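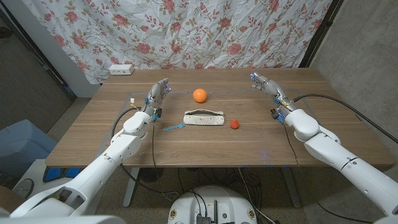
Section 4: Setting Up the Small-Things Table

You've got your table and your box of bits and pieces, so now comes the fun part! The Small-Things Table is the heart of the Wandirby play and sorting kit, and once it's laid out you can run any of the games in Sections 5 through 8 without getting up again.

Before you start

Pick a table with a flat top and no wobble. Wood is lovely for this (you get a bit of grip from the grain, and small things don't skate off the way they do on glass). Wipe it down and let it dry fully. Tape will not hold on a damp surface.

You will need:
a roll of low-tack tape
one ball, tennis-ball size, in a strong color
one soft pencil case with a zipper
one small play fruit, such as a strawberry
one chunky plastic key

Any color works for the key, but try for a light one if your table is dark. A bright orange ball is our favorite because you can find it from across the room.

4.1 Marking the play area

1. Sit where the player will sit and stretch both arms out on the table. Where your hands land comfortably is the width of your play area.

2. Run tape along the back and both sides, then close the front. You want a plain rectangle. It doesn't have to be perfect.

3. Press the tape down with a fingertip, corners last.

4. If you like, add a few little marks along the front edge of the table. They make it much easier to put things back in the same spot for a rematch.

NOTE: Tape left down for weeks can lift a finish. If your table lives in the dining room, peel it up after each session. Chathurika Debnath, who wrote most of the games in this guide, pulls hers up every evening and swears she can lay a new one before the kettle boils.

4.2 Placing the pieces

1. Start with the pencil case. Lay it down lengthwise near the middle, a little toward the player. Leave it zipped for now.

2. Put the ball behind it, toward the back of the rectangle. Let go slowly and see if it stays. If it wanders, your table has a slope; slide a folded piece of card under the low legs and try again.

3. Set the strawberry to the right of the case.

4. Set the key to the left, on a slant. A key laid on a slant is a nicer puzzle to pick up than one lying straight, and you'll be surprised how much the grip changes when you turn it!

5. Check that there is space for a whole hand between each piece and the next.

CAUTION: The play fruit and the key are small parts. Keep them away from children under three and from dogs of any age.

4.3 First warm-up

Rest your hands at either side of the rectangle, on edge, palms facing each other, fingers a little bent. This is "home," and every game starts and ends here.

1. From home, lift the ball with both hands and set it back down.

2. Lift the case with one hand, then the other. Soft things sag in the middle, so try it from the end as well.

3. Pick up the strawberry with just a finger and thumb.

4. Pick up the key, turn it over, and put it back on its slant.

5. Return home.

Do this at whatever speed feels good. There's a card for writing down times if you enjoy that sort of thing (Periklis Chatzigeorgiou has filled 50 of them), but the games work just as well without it.

4.4 Swapping pieces

Once the warm-up gets easy, change one thing at a time. Trade the ball for a lemon. Fill the case with pencils so it goes stiff. Tuck the strawberry in behind the ball where it's harder to reach. The full swap list is in the Sutherland supplement, page 166.

NOTE: Keep the pencil case as your middle piece whatever else you change. Games 5.2 and 5.3 both use it as the dividing line between left and right.

4.5 Putting away

Zip the key and the strawberry inside the pencil case, and store the ball separately. Wipe the pieces with a barely damp cloth first. Fabric cases can be spot cleaned, but don't soak them.

Guide text revised 2020-06-04. Continue to Section 5: Left Side, Right Side.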